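Section 7: When an arm stops and won't come back

I wrote most of this section in August, after the left arm on my own two-arm cell locked up three times in one afternoon and I got tired of digging through my notes. If you've followed sections 1 through 6, your cell is wired the same way mine is: two arms on one rail, one Andgate safety relay between the power supply and both arms, and the Flinitz controller running the show. If you swapped parts, read along anyway, but check your own relay's terminal labels before you touch anything.

The fault I'm talking about is code 292 on the controller. The manual page that came with my controller calls it "following error, wrist." In plain words, the arm was told to be in one place, it ended up in another, and the gap got too big for too long. The controller did the right thing and cut the motors. What you do next is where people (me included) get into trouble.

CAUTION: Do not press Resume on a 292. The controller still remembers where it wanted the arm to go, and it will try to get there in one move. Mine did. It pulled a shelf half off the back wall and I had to print a new camera bracket. Clear the fault, re-home, then start the task over from the top.

7.1 Getting the arm out safely

1. Press the red stop button, even though the motors are already off. You want the relay open, and you want it to stay open while your hands are in there.

2. Look at the light on the Andgate relay. It should be solid amber. If it's green, the relay has not opened, and you need to pull the main plug and skip ahead to 7.4.

3. Wait a good ten seconds. The joints hold a bit of charge and they can twitch once on the way down.

4. Put one hand under the forearm before you release the brake. The forearm drops when the brake lets go - not fast, but hard enough to pinch a finger against the tabletop.

5. Hold the brake release and ease the arm back toward its own base. If the gripper is closed on something, don't yank. Open the jaws by hand with the little thumbwheel, then slide the item out.

6. Check the other arm too. The relay cuts both of them, and the second arm may be leaning on the same item.

Note: if you have someone helping, agree on who is holding which arm before anybody touches a brake release. My friend Azucena Bañuelos and I each assumed the other one had the right arm. Nothing broke, but it was a loud moment.

7.2 Finding out what caused it

Nine times out of ten a 292 is not a bad motor. It's something soft or something long. Soft means the gripper closed on a thing that stretches, and long means a cable.
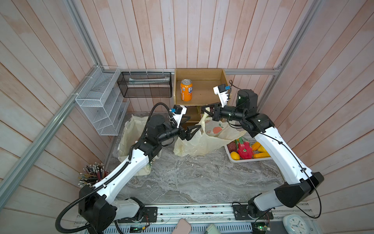 Bags give me more 292s than everything else put together, so start by asking whether there was one in the job. A rigid item either comes up or slips out, and both of those are easy for the controller to understand. A bag lets the jaws close, follows along for a bit, and then goes tight all at once when it hooks on something or when the other arm has hold of it. The grocery job is a good one to think through: the left gripper is reaching into a plastic bag, the right arm is pointed back toward the shelf, and both of them have business with that same yellowish bag in the middle. If both sets of jaws end up closed on the plastic, each arm reads the other one as an obstacle. While you're thinking about it, look at the black corrugated cable looping down the outside of the left arm. A loop like that needs room at full reach, and a shelf or a basket on the back wall is exactly the kind of thing it can find.

So here's the order I check in:

1. Open the log on the controller and find the last line before the 292. It names the joint. Joints 5 and 6 are the wrist, and they point to a bag or a grip problem. Joints 2 and 3 point to a cable.

2. With the power still off, move the arm by hand through the reach that failed. Go slowly and watch the cable the whole way. You should never see it pull straight.

3. Wiggle the wrist camera bracket. If it moves at all, snug both screws. A loose bracket can rub on the forearm and give you a fault that seems to come from nowhere.

4. Feel the inside of the gripper pads for shreds of plastic. A tiny strip is enough to keep the jaws from closing fully, and then the force reading is wrong.

5. Look at where the other arm was. The log keeps 200 lines per arm, so save both logs before you restart or the older lines get pushed out.

7.3 Settings that helped me

I changed three things after that bad afternoon, and I'd suggest making them one at a time so you know which one did the work.

- Grip force for bags: drop it to level 3. The bag will slip now and then. I'd much sooner pick up a dropped bag than a broken bracket.

- Shared zone lock: turn it on. This is in the Vuvport software under Cell, then Zones. Draw the zone over the middle of the table, wherever both arms can reach. For jobs that don't need both arms at once, it makes one arm wait. For jobs that do, like holding a bag open, you'll have to leave it off and lean on the lower grip force.

- Following error window: leave it alone! I widened mine because I was annoyed, and all it did was let the arm pull harder before it quit. I put it back the same evening.

Before you go back to full speed, run the job ten times at quarter speed with your hand on the stop button. Yes, it's dull.

7.4 If the relay light stays green

A green light with the stop button pressed means the arms still have power. Pull the plug, and don't plug it back in until you've gone through these.

1. Check that both button wires are seated in the relay. I use Güler lever connectors and one of mine had never been pushed all the way in.

2. Press and release the stop button with a continuity tester across it. You should lose the beep every time you press.

3. If the button is fine, replace the relay. Don't open it up and don't bridge it, even for a quick test. The contacts wear, and I swap mine at roughly 1,000 stops whether it's acting up or not.

4. With the new relay in, repeat the stop test from section 4 on both arms, with the grippers empty, before you load any job.

Last updated: August

Related sections
Section 4: Wiring and testing the stop button
Section 5: Routing the arm cables
Section 6: Homing both arms
Section 8: Replacing gripper pads
Appendix B: Controller fault codes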